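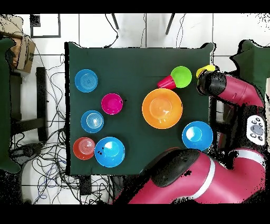
Page last changed: 2021-04-29

Home | Make | Robots | Ask us | Find a workshop

How we're teaching a robot to tidy the table

Reading time: 4 minutes

Have you ever been told to clear the table and thought, "I wish a robot would do this"? Me too! So a few of us at the Gekau shared workshop decided to build one that might. We call it Ríos. It has two pink-and-black arms, a black body in the middle, and a white panel with buttons on it.

You'd think picking up a bowl would be easy. You've done it since you were tiny. But try this: shut your eyes, put on a pair of thick gloves and ask someone to move your cereal bowl somewhere new. Now find it and lift it (an empty one, please!). Tricky, isn't it? You have to work out where the bowl is, which way up it is, how wide your hand should open and how hard to squeeze. Ríos has to work all of that out too, every single time.

Why all the bright colours?

We use plastic dishes because they bounce. I have dropped plenty of them myself, and the robot is no better than me. Bright colours help as well. A camera doesn't see "a bowl" the way you do. It sees a huge grid of tiny coloured dots, called pixels, and a computer has to decide which dots belong together. An orange bowl on a dark green cloth is nice and easy to pick out. A green bowl on a green cloth is harder, so we put a lime one in to keep things interesting.

Shiny plastic causes trouble, too. Look at the big orange bowl and the blue ones and you'll spot little white patches where the light bounces off. You and I know that's just a reflection. A computer might decide it's a hole, or a blob of yoghurt!

The problem with cups

A bowl looks like a circle from above, whichever way you turn it. A cup lying on its side, like the red one by the green bowl, is a different matter. It has a wide end and a narrow end, and it can roll. If the gripper nudges it, off it goes. That's why we knock cups over on purpose when we set the table. I want Ríos to practise on a messy table, because I've seen your kitchen (well, I've seen mine).

The gripper is the robot's hand. Ours is black, and its fingers point down at the table so it can close on the edge of something, a bit like you'd pinch a biscuit. In the photo it's got hold of something yellow. Plates are the worst, by the way. They lie so flat that there's hardly any edge to grab, and I still haven't found a way I really like.

So how does it learn?

By having lots and lots of goes. One go means we lay the dishes out, the robot tries to pick something up, and the computer saves what the camera saw and what the arms did. Then we move everything and start again. We've saved 1,507 goes since March. That sounds like loads, and my knees say it is, as I'm the one who crawls under the table for the lost cups.

In our first set of 50 goes, Ríos picked up the right thing 17 times. I was thrilled! Someone else in the workshop said that was rubbish. We're both still on the team.

The program that chooses where to grab is one we wrote ourselves, and it's called Celtura. It was meant to be a clever name, but I've forgotten what it stood for.

What about all those wires?

Robots are hungry for wires. Electricity has to get to the motors, and messages have to get back to the computer, so our floor has cables all over it. I keep saying I'll tape them down properly. If you build something at home, be tidier than me, and ask a grown-up before you plug anything in.

Have a go yourself

You can play robot with a friend. One of you is the computer and gives orders. The other is the arm, with eyes shut, and does exactly what they're told and nothing else. "Left a bit. Down. Stop. Close your hand." Use plastic dishes, and see if you can get 7 of them into a washing-up bowl. My best is four, and one of those was a sponge.

Next we're going to try spoons. Wish us luck!

Contact | © Ernex Young Makers | Back to top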